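### 3.2 Tabletop items and work surfaces

Most studies of small-item tidying use one long rectangular bench. We wanted surfaces closer to what people have at home, where a tray or a pair of scissors is often put down on whatever is nearest. The Pulcombe set therefore includes low and small tables as well as counters, and the items were picked by Bláthnaid Fitzgerald from a list of 180 household objects. After removing duplicates and anything with an open blade longer than a finger, 56 items were kept.

Trays were treated as a separate group. A tray is both a thing to be moved and a place to put other things, and the coders at Noonan disagreed on it more than on any other item in the March trial. We settled on a simple rule: a tray counts as a surface once something has been set down in it, and as an item until then.

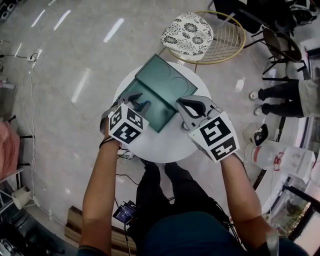
Table size matters for this rule. On a small round top, a tray takes up much of the usable area, so the choice is often between filling the tray and moving it away. On a bench the two can sit side by side and the question rarely comes up.

Cloth and cutting tools made up the second group. Cloth has no fixed shape, and its outline changes each time it is picked up -- we logged it by color and never by size. Scissors were logged by handle color and by whether they were on a surface or being held.
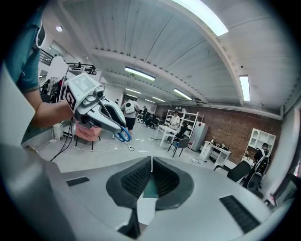
Two items in contact were given one shared entry, with a note on which had been picked up first where this was known. Gráinne Ó Ceallaigh coded all of the shared entries, and Treasa Ó Ceallaigh checked 41 of them against the original notes. Differences were settled by discussion.

**Figure 2.** Small round table with tray (first picture); scissors and pink cloth (second picture).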